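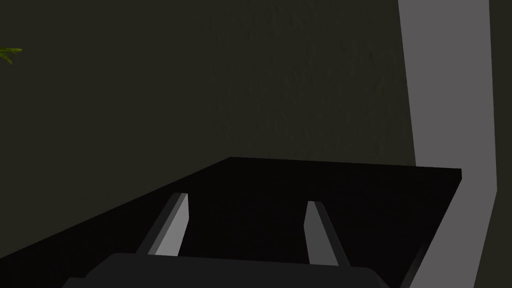
Iltetti Releases Clamwood, a Set of Remotely Demonstrated Household Tasks in Simulation

16/08/2019 - Iltetti today released Clamwood, a collection of 488 task demonstrations recorded by remote control in simulated homes. An operator moves a hand controller, the simulated arm follows, and joint positions, gripper opening and camera views are logged at 20 samples per second.

Each demonstration covers one task from first motion to release of the object. Operators may pause but may not edit a recording. Failed attempts are kept and labeled as failures. 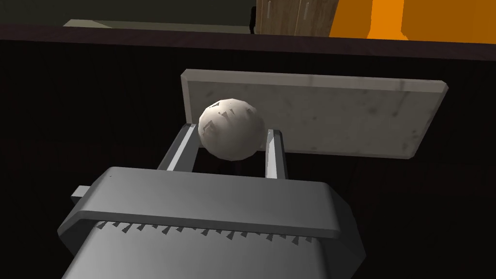
The release includes 209 demonstrations in which the operator had only the wrist view. The remainder were recorded with a second view available. Both groups use the same file layout, and users can train on either one separately. 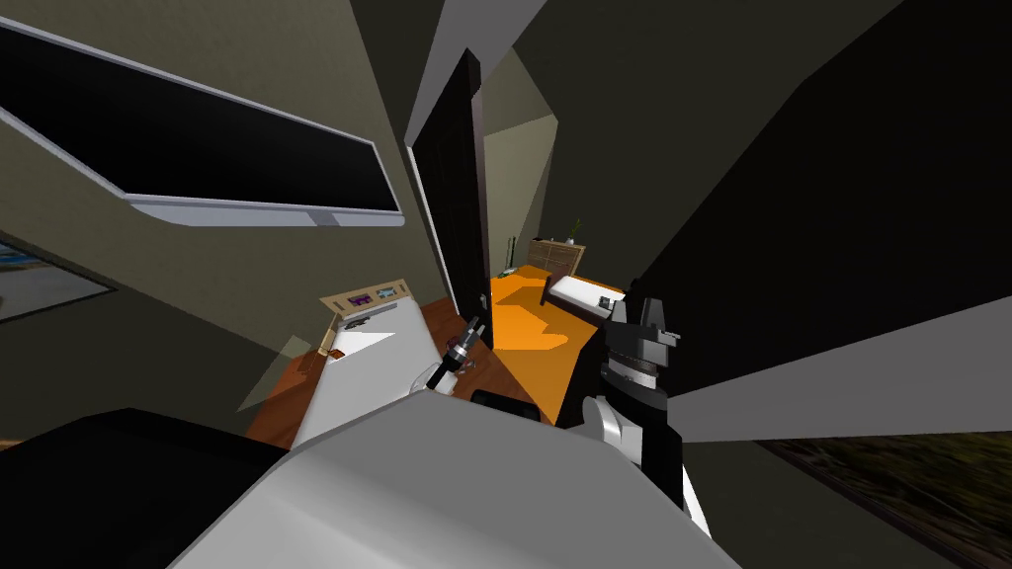 Clamwood simulated home, with robot arm, bed and doorway to the adjoining room.

Recording was carried out with Panidham, which supplied the hand controllers, and Guérin, which built the room models. Operators completed six practice tasks before their first logged session.
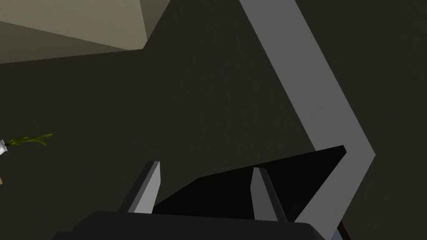
Grasp timing is left to the operator. The control software does not close the fingers automatically or correct the approach angle. This matters most with thin, dark objects. A flat, nearly black piece between the fingers gives few depth cues in the wrist view, and the operator has to judge the gap from its outline against the lighter surface. Time spent on such adjustments is preserved in the log.

Clamwood is available on request to research groups. A second release, adding two-arm tasks, is planned for October.

About Iltetti
Iltetti develops remote control and recording software for robot training.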